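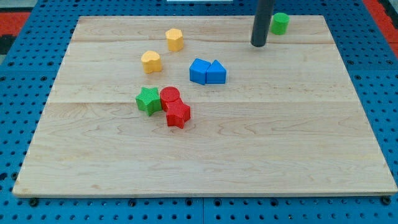 4. Oiling and Care of the Niltent Maple Board

4.1 Before First Use

1. Remove all packing film and wipe both faces with a damp cloth.
2. Stand the board on its long edge and let it dry for two hours. Do not lay it flat while damp.
3. Check the glue seams with a fingertip. A seam should feel level with the planks on both sides. If a ridge can be felt, stop and see Section 7, Returns.

4.2 Applying Oil

Use food-grade mineral oil only. Olive, corn and other cooking oils turn rancid in the grain and are not covered by the warranty.

1. Warm the oil by placing the closed bottle in hot tap water, no hotter than 43 °C.
2. Pour roughly 34 ml onto the upper face and spread it along the grain with a lint-free cloth.
3. Oil the long edges, then the end grain. End grain takes up more oil - apply a second coat there after ten minutes.
4. Turn the board over and repeat on the lower face.
5. Leave overnight on a rack, then wipe off what remains.

CAUTION: Oil-soaked cloths can catch fire without a flame. Spread them flat outdoors to dry before disposal.

NOTE: Oil both faces each time. A board oiled on one face only may cup.

4.3 Routine Cleaning

Wash by hand with mild soap, rinse and dry at once. Do not soak. Do not put the board in a dishwasher or an oven.

For odors, rub with coarse salt and half a lemon, then rinse. Re-oil when water no longer beads on the surface.

Replacement feet (part 2044) are sold in sets of four by Kwok, Groncombe. Fit them only after the oil has cured.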